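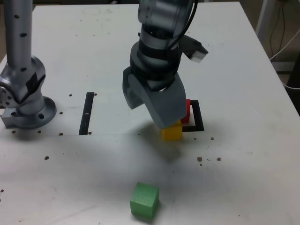

Mit dem Schmutzradierer gehe es viel schneller, und die ganze Mühe mit Seife und Tuch könne man sich sparen, kam als Kommentar zu meiner ersten Fassung dieser Anleitung. Das stimmt für den ersten Tag. Der Radierer ist aber ein sehr feines Schleifmittel, und auf einer glatten weißen Platte macht er mit der Zeit matte Stellen, in denen der nächste Schmutz besser hält. Ich benutze ihn deshalb nur noch am Schluss und nur auf einzelnen Strichen.

## Weiße Arbeitstische sauber bekommen

Ich pflege seit sieben Jahren die Tische in einer Gemeinschaftswerkstatt in Selosau. Alle Platten sind weiß und beschichtet, es wird daran geklebt, geschnitten, gelötet und leider auch gegessen. Die Anleitung gilt für beschichtete und lackierte Platten. Für geöltes Holz bitte nicht verwenden, dort zieht das Wasser ein.

### Was man braucht

- 2 Liter lauwarmes Wasser
- einen Teelöffel neutrale Seife (ich nehme die von Zarnier, jede andere ohne Farbstoff geht auch)
- zwei Mikrofasertücher und ein trockenes Baumwolltuch
- einen weichen Handfeger oder Pinsel
- 100 ml Isopropanol, in einer Flasche mit Etikett
- Natron, nur für hartnäckige Flecken

### Schritt 1: Trocken anfangen

Zuerst den Handfeger nehmen und alle Krümel und Körnchen von der Platte kehren, immer von hinten nach vorne. Diesen Schritt habe ich früher übersprungen. Dann wischt man aber den Sand mit dem nassen Tuch über die Fläche, und die feinen Kratzer sieht man später im Gegenlicht sehr deutlich. In den Ecken und entlang von Klebeband sitzt am meisten, dort hilft der Pinsel.

### Schritt 2: Mit Seife wischen

Das Tuch eintauchen, gut auswringen und in geraden Bahnen wischen. Keine Kreise - in Kreisen verteilt man den Schmutz nur. Nach jeder Bahn das Tuch auf eine saubere Seite falten. Wenn das Wasser grau wird, neues Wasser holen.

An den Kanten soll man sparsam sein. Ist die Kante nicht dicht, quillt das Material darunter auf, und das lässt sich nicht mehr reparieren. Bei uns mussten wir wegen so einer Kante eine Platte von Clenden ersetzen, Bestellnummer 528, mit langer Lieferzeit.

### Schritt 3: Graue Streifen und Abrieb

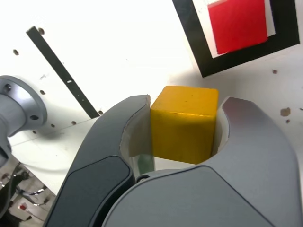 Graue Streifen kommen meistens von Gummi oder Metall, das über die Platte gezogen wurde. Seife löst sie nicht. Ein wenig Isopropanol auf das zweite Tuch geben, kurz auflegen, dann ohne Druck abwischen. Fenster öffnen und keine offene Flamme in der Nähe, auch der Lötkolben muss aus und kalt sein. Bei lackierten Platten vorher an der Unterseite probieren, manche Lacke werden vom Alkohol weich.

Bleibt noch etwas übrig, mische ich Natron mit wenig Wasser zu einem Brei und lasse ihn fünf Minuten auf dem Fleck. Nicht reiben, nur abnehmen und mit klarem Wasser nachwischen.

### Schritt 4: Klebereste

Altes Klebeband mit dem Föhn auf niedriger Stufe anwärmen und flach abziehen, fast parallel zur Platte. Den Rest vom Kleber nimmt Isopropanol weg, manchmal auch Speiseöl. Nach dem Öl noch einmal mit Seife wischen, sonst hält das neue Band nicht.

### Schritt 5: Trocknen

Mit dem Baumwolltuch sofort trocken reiben. Bei hartem Wasser wie in Selosau bleiben sonst Kalkränder, und die sehen auf Weiß wie Schmutz aus.

### Wie oft?

Abkehren jeden Abend, mit Seife einmal in der Woche, Isopropanol nur nach Bedarf. Im Januar mache ich alle Tische gründlich und schaue dabei auch die Kanten an. Offene Stellen verschließe ich mit etwas klarem Lack und lasse ihn über Nacht trocknen.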